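Ticket: Heizkreis Obergeschoss wird nicht warm, Kessel taktet
Status: gelöst
Kategorie: Heizung / Regelung
Gemeldet von: Kumiko Kobori
Standort: Gebäude Trulusstead, Obergeschoss

Fehlerbild

Seit der Umstellung auf den neuen Heizungsregler (Setham, Wandmodell) wird der Heizkreis im Obergeschoss nicht mehr richtig warm. Der Kessel springt an, läuft kurz und schaltet wieder ab. Am Regler steht keine Störung. Der Heizkreis im Erdgeschoss läuft normal. Der Regler wurde im Juni eingebaut, aufgefallen ist es erst beim Probelauf.

Bereits versucht: Regler neu gestartet, Thermostatköpfe ganz geöffnet, alle Heizkörper im Obergeschoss entlüftet. Keine Änderung.

Rückfrage Support

Bitte folgende Angaben nachreichen:
Softwarestand des Reglers (Menü Info, zweite Seite)
Anlagendruck im kalten Zustand
Stellung des Mischers bei laufender Anforderung
Vorlauftemperatur am Regler und am Zeigerthermometer

Antwort Kobori

Softwarestand muss ich nachsehen, das Menü Info zeigt bei mir nur eine Seite. Anlagendruck liegt im grünen Bereich. Der Mischer steht auf etwa halb und bewegt sich während der Anforderung nicht. Am Regler werden für das Obergeschoss 28 Grad Vorlauf angezeigt, auch wenn der Kessel läuft. Das Zeigerthermometer am Rohr geht dabei deutlich höher.

Support

Die Anzeige von 28 Grad bei laufendem Kessel passt nicht zum Zeigerthermometer. Entweder sitzt der Vorlauffühler an der falschen Stelle oder der Fühlertyp ist falsch eingestellt. Bitte den Fühler an Klemme 3 abziehen und den Widerstand messen. Vorher Anlage spannungsfrei schalten.

Antwort Kobori

Gemessen: nahezu 2.000 Ohm, bei Zimmertemperatur und abgenommenem Fühler. Der Fühler ist noch der alte von Yoshida, der Monteur hat ihn beim Reglertausch übernommen. Im Regler ist der Typ "Standard" eingetragen.

Support

Damit ist die Ursache eingegrenzt. Der übernommene Fühler hat eine andere Kennlinie als der Standardfühler des Reglers. Der Regler rechnet den Widerstand deshalb in eine falsche Temperatur um. Vorgehen:

Fachebene öffnen, Punkt Fühler, Eingang Vorlauf OG.
Typ von "Standard" auf "Fremdfühler B" ändern.
Speichern und den Regler einmal stromlos machen.
Referenzfahrt des Mischers von Hand auslösen und abwarten, bis die Anzeige wieder auf Automatik springt.
Mindestlaufzeit des Brenners auf 800 Sekunden stellen.

Falls der Mischer bei der Referenzfahrt stehen bleibt, bitte den Stellmotor (Sturkel) vom Ventil abnehmen und prüfen, ob sich die Achse mit der Hand drehen lässt.

Antwort Kobori, 24. Juli 2024

Typ geändert, Anzeige und Zeigerthermometer stimmen jetzt überein. Der Mischer ist bei der Referenzfahrt nach einem kurzen Stück stehen geblieben. Motor abgenommen, die Achse ging schwer, ließ sich nach mehrmaligem Hin- und Herdrehen aber wieder bewegen. Motor aufgesetzt, zweite Referenzfahrt lief durch.

Anlagen zum Ticket:
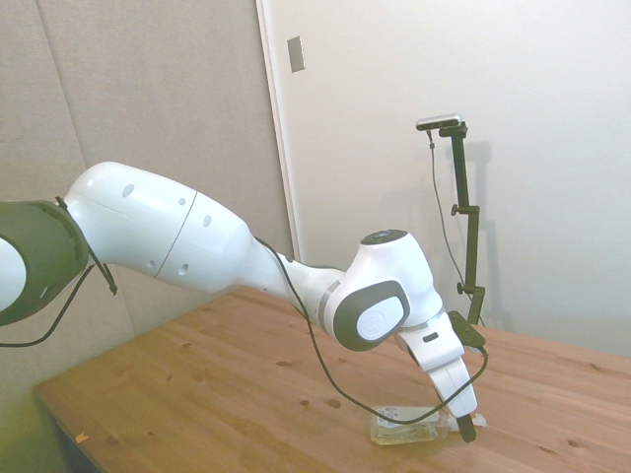
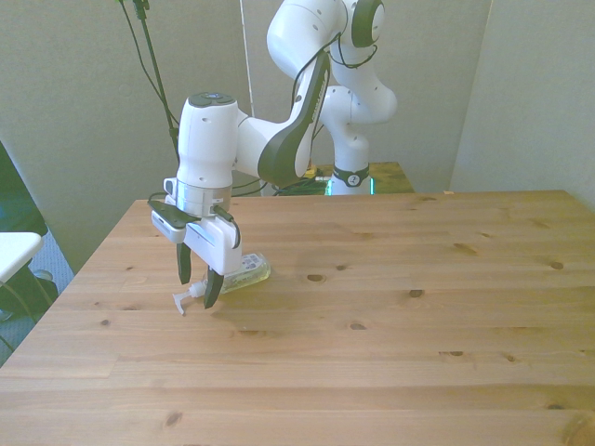

Zum Mischer noch eine Frage: Beim Aufsetzen des Stellmotors war nicht zu erkennen, in welcher Lage die Kupplung auf die Achse gehört. Ich habe sie nach Gefühl gesetzt und den Endanschlag von Hand geprüft. Am Gehäuse ist keine Markierung, und die Beschriftung unter der Kappe ist so schwach wie die auf dem dunkelgrauen Feld am Unterarm im zweiten Bild, also nicht zu gebrauchen. Gibt es eine Zeichnung mit der Nullstellung? Ich würde sie ausdrucken und an den Verteiler hängen.

Support

Zeichnung liegt im Downloadbereich unter Stellmotoren, Blatt Montage. Die abgeflachte Seite der Achse zeigt in Nullstellung zum Kesselanschluss. Wenn der Endanschlag in beide Richtungen erreicht wird, sitzt die Kupplung richtig.

Antwort Kobori

Blatt gefunden, Stellung stimmt. Alle Heizkörper im Obergeschoss werden warm, der Kessel taktet nicht mehr. Den Softwarestand habe ich inzwischen auch, er steht auf dem Aufkleber innen im Deckel und ist im Anlagenbuch eingetragen. Ticket kann geschlossen werden.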